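Rendano Folding Board and Kouris Basket
Ustside Household > Laundry > Folding and sorting
96 euros the pair. Board only or basket only: ask, prices change.
In stock at the Punitz shop. Delivery from Punitz on weekdays.

What it is

A large flat white board that you lay on top of a table you already own, and a rectangular woven basket to stand the clothes in. You fold on one and fill the other. We have sold folding aids before and most of them came back, so this page is longer than it needs to be. Please read the part headed "What it won't do" before you order.

The maker's leaflet promises that the board will "change the way you fold". We doubt it. A folded jumper on a Rendano board looks very much like a folded jumper on a bed. What you get is a plain, pale surface at table height where dark clothes show up clearly, seams and all, and where the pile doesn't sink into a duvet. Whether that's worth 96 euros depends on how much you fold and how much you mind bending down.

The board

The long side measures 1,481 mm. The leaflet rounds this up, and we wish it wouldn't, as people measure their tables by it. It has no feet, no clips and no printed fold lines. It rests on the table by its own weight. On a table that's a bit shallow it will stick out at the front, and a small overhang does no harm. We wouldn't go beyond a hand's width, and we wouldn't lean on that edge at all.

If your table has rounded corners, push the board towards you until the straight part of the table is underneath it. You'll see a strip of table along the back. Some customers use this for pegs and odd socks.

Clothes do slide a little on it. That helps with sleeves and is a nuisance with anything slippery. The leaflet calls the surface "grip-neutral", a phrase we can't get anyone at Rendano to explain.

Thick, dark things are the fair test. A shirt folds well on almost anything, and the leaflet shows shirts on every page. Heavier cloth doesn't want to lie flat. The layers lap over each other, the short end bunches up and you finish with a shape that's wider at one end than the other.

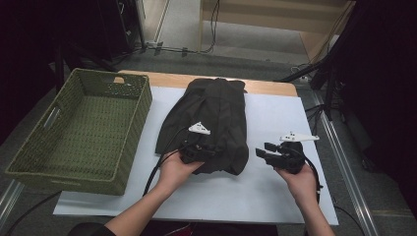 Mine always come out narrower at the top as well, whatever I fold them on, and I've stopped blaming the table. Turn the bunched end under once more before it goes in the basket and it stacks well enough. I'd still buy the basket again before I bought the board. – Magdalini Raptis

We've left that comment up because we half agree with it. The final turn under does work on thick garments, provided you're storing them on a shelf. In a shallow drawer it makes them too high.

The basket

Olive green, woven, rectangular, with tall sides that flare slightly towards the top. The Kouris comes in this one colour. The flare lets you nest two or three of them when they aren't in use, and it also means the basket takes up more room at the rim than at the base, so measure your shelf at rim height.

It will stand on the table beside the board, usually at the left for right-handed people. It can also stand partly on the board if you're short of space, turned at an angle so that a corner comes towards you. Kalliopi Deligiannis in our shop keeps hers on a chair and says the table is a waste of a good basket. Try both.

The weave has a pattern of small gaps. Air gets through and so does fluff. Zips, hooks and buckles can catch on the rim if you pull something out quickly, so lift straps clear first and then the cloth. We've seen snags on returned baskets and they're nearly always on the short side, where people drag things over.

Kouris gives a figure of 2,000 lifts for the basket. We asked what was in it when they lifted it and didn't get a clear answer. Treat the number as decoration.

Using the two together

Tip the clean laundry out on the board and you've lost the board. This is the most common complaint we get and it has nothing to do with the product. Keep the unfolded things in the basket, draw them out singly, fold, and put the finished pile on the back of the board or somewhere else altogether. When the basket is empty the pile goes in.

With a big garment, let it hang over the rim for a moment and find the end you want before you bring it across. If you pull from the middle of a heap you'll spend longer turning the thing the right way up than folding it. 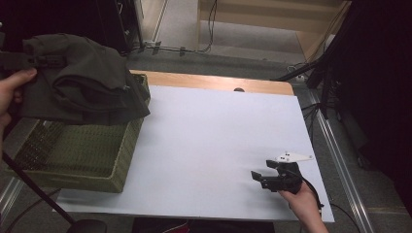 Straps and fastenings go to the inside of the first fold. Done up or undone makes little difference to the shape, though a hard buckle in the middle of a stack will leave a mark on whatever is under it by Sunday. If the piece is thick in one place, fold the thin part over the thick part. The leaflet says the opposite. We tried it the leaflet's way for most of August and went back.

What it won't do

It won't save you time. Rendano used to print a claim about minutes saved per load and has since dropped it, which we think was wise.

It won't stop creases that are already in the cloth. Nor is it an ironing surface. Don't put an iron on it, and don't put a hot pan on it either if the board lives in the kitchen.

It won't stay put on a polished table if small children pull at it. A thin cloth between the two helps, though the board then rocks slightly at the corners.

The basket is not for wet washing.

Care

Board: wipe with a damp cloth, dry it, store it flat or upright. Leaning it for months against a radiator is asking for a curve, and we won't take back a curved one. Dark clothes may leave lint on the surface, very visible on white.

Basket: shake out, brush along the weave. Keep it out of strong sun if you care about the colour.

Returns

You have 100 days. The board has to come back in its sleeve. We pay the return on faulty goods and you pay if you've changed your mind. A note saying why is useful to us and we do read them.

Questions we get

Tane Tawhiri asks if the board can be cut down. Not by us, and a cut board can't be returned.

Marina Karamanlidis wants to know if a second board can be laid end to end with the first. It can. There's a join, and sleeves find it.

Will there be a smaller size? Rendano has said yes twice. We'll list it when we have one in the shop.

Page kept by Evangelia Pappas, Ustside, Punitz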